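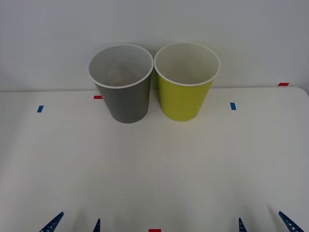
Home Products Manuals Spares Contact
Search manuals Go

Tritance Bravo Wrestling Ring
Section 2: Ropes, turnbuckles and corner pads

Revised 2023-05-18. Replaces the April issue.
Prepared by Chidubem Chukwu, Tasley technical office, Midthorpe

This section covers fitting and tensioning the three ring ropes. The posts, beams, boards and canvas must already be in place as described in Section 1. Rope work needs two people. Do not start if any post is out of plumb or any beam pin is missing.

CAUTION: Keep everyone off the ring apron while a rope is being tensioned. A hook that slips from its eye can cause serious injury.

Checking the parts

1. Lay the three ropes out flat on a clean floor and remove any twists.
2. Inspect the tape along the full length of each rope. Retape any spot where the core shows through.
3. Open each turnbuckle until the same amount of thread shows at both ends. Leave at least 2 inches of thread inside the body.
4. Wipe old grease and grit off the threads and apply a thin coat of new grease.
5. Reject any turnbuckle with a bent hook, a cracked body or a flattened thread. Do not straighten a bent hook.

Note: Turnbuckles from earlier Tasley rings have a shorter body and must not be mixed with Bravo turnbuckles on the same rope. The part number for the Bravo turnbuckle is 199, stamped on the side of the body.

Fitting the ropes

Start with the bottom rope and work up. The top rope goes on last.

1. Hook one turnbuckle to the lowest eye on each post, with the hook opening facing up.
2. Carry the rope around the ring, starting at the post marked A. The end loops meet at this post.
3. Seat the rope in the saddle of each turnbuckle in turn. Check that the tape seam faces the floor.
4. Join the two end loops at post A with the supplied shackle. Tighten the shackle pin by hand, then turn it back a quarter turn and secure it with a cable tie.
5. Take up the slack at all four corners by hand only.
6. Repeat for the middle rope and then the top rope.

Note: On the Bravo 2000 the middle eye can be moved between two holes. Use the upper hole for standard spacing. The lower hole is for training use and changes the gap a wrestler's feet will find when climbing — mark the ring card if it is used.

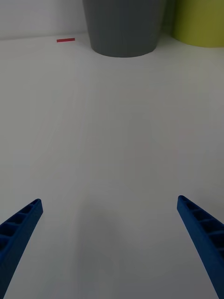
Fig. 2. Blue gripper fingers, white tabletop.

Tensioning

1. Insert the tension bar through the body of the turnbuckle at post A on the bottom rope. Give it one full turn.
2. Move to the opposite corner and give that turnbuckle one full turn.
3. Do the same at the two remaining corners.
4. Continue in this order until the rope no longer sags between posts.
5. Tension the middle rope, then the top rope, in the same way.
6. Go back to the bottom rope and check it again. It will usually have lost some tension as the posts pulled in.
7. Fit the rope gauge at mid-span on the top rope. The reading should be 82 on all four sides. Correct any side that is low by adjusting both of its corners equally.

CAUTION: Remove the tension bar after every adjustment. Do not leave it in the turnbuckle while you walk to another corner.

CAUTION: Do not use a pipe or other extension on the tension bar. If the bar will not turn by hand, back the turnbuckle off and inspect the thread.

Corner pads

1. Close the safety latch on every turnbuckle hook.
2. Wrap a pad over each turnbuckle with the laces toward the post.
3. Pull the laces tight and tie them off behind the post. Tuck the ends in.
4. Press each pad hard with the heel of the hand. No metal edge should be felt through it.

If the match plan calls for a pad to be removed during the bout, tie that pad with a single bow and tell the referee which corner it is. Tape over the latch under that pad — all of it, including the spring.

Before the first bout

1. One person leans back on the top rope at the middle of each side, then steps away.
2. The second person watches the posts. If a post shifts at the base, release all rope tension and return to Section 1.
3. Check the shackle pins and cable ties at post A.
4. Recheck the top rope with the gauge and enter the readings on the ring card.

Repeat step 4 at the intermission. Ropes less than a month old may need another half turn at each corner.

Continue to Section 3: Apron, skirts and steps

Share 2 Comments 0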